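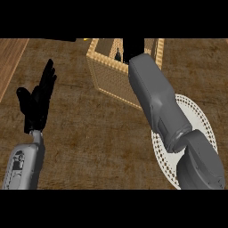 When Xuelian Guo started her doctorate at the robotics lab in Jarnotdale, she was told that teaching a robot with two arms is the same as teaching a robot with one arm, only with more numbers. She believed this for one winter. Then she watched a simulated machine knock over the same basket all afternoon, and she began to think that the second arm was a different kind of problem.

Her method is called Zodar. The name has no meaning that she will admit to. It is a way of training a robot policy, the program that decides how each joint should move, so that an arm with no job at the moment learns to do something sensible with its free time. In most training this is not considered. The person who gives the demonstrations looks after the working hand, and the other hand drifts, or hangs wherever it was left. The policy copies the drifting too, because it cannot know which movements were meant and which were accidents.

"The robot is a very obedient student," Guo says. "If I scratch my nose in the demonstration, it will believe that scratching the nose is part of the task."

The tasks in the study are small ones from the kitchen table. There is a woven basket with an open top, and there is a white plate with a dotted rim. One arm reaches over the plate and down into the basket. The other arm should keep away, but not so far that it is useless when its turn comes. In the rendered view the left hand can be seen lifted in the open space well away from the basket, black fingers nearly straight and close together, while the right arm is leaning over the plate with its end inside the basket.

Zodar works by giving the waiting arm a second goal, weaker than the main one. During training the program looks a short time ahead and makes an estimate of the space that the working arm will need. Positions inside this space are marked as expensive. Positions very far from the next expected action are also marked as expensive, though less so. Between the two costs there is a comfortable region, and the waiting arm is free to find it by itself. Guo did not draw this region by hand. She tried that first, and it was a lot of drawing for a poor result, as every new position of the basket needed a new map.

The whole training takes place in simulation. Each policy begins from 20 demonstrations, given by a person who moves the two arms by remote control, and then it practises alone with the basket and the plate shifted to new positions. Four tasks were used for the comparison. With the ordinary method, the arms touched each other or the basket rim often enough that Guo stopped enjoying her mornings. With Zodar the contacts became rare in three of the tasks. In the fourth, where both hands must enter the basket one after the other, the improvement was small, and the paper says so plainly.

Darcy MacDonald, who supervises the project, is careful when he speaks about the result. He worked for many years on factory arms in Dunstan before he came to the university, and he has a low opinion of success that exists only on a screen. Simulated baskets do not bend like real ones. The fingers of a real hand have slack in them, and cables, and they get warm after two hours.

"I like the idea very much," he says. "I would like it more after it has broken something that I had to pay for."

He may get his wish. The group has an agreement with a test kitchen at Zondimstead, where two real arms are being mounted to a bench, and the first trials should begin in June. The demonstrations will have to be recorded again, since the real arms are slower and the person controlling them gets tired sooner. Guo expects the cost settings to need changing as well. She has already made the expensive space larger, which makes the waiting arm more shy than she would prefer.

There is also a disagreement inside the group about what the waiting arm should learn next. MacDonald would be satisfied if it stayed out of trouble. Guo wants it to help without being asked, for example to steady the basket when the other hand is pulling. This means the policy must decide when the waiting is over, and so far it decides too early. In the recordings the free hand comes down toward the basket, stops, and goes back up again, sometimes several times before the task is done.

She has kept those recordings in a separate folder, and goes through them in the late afternoon when the computers are busy with other training.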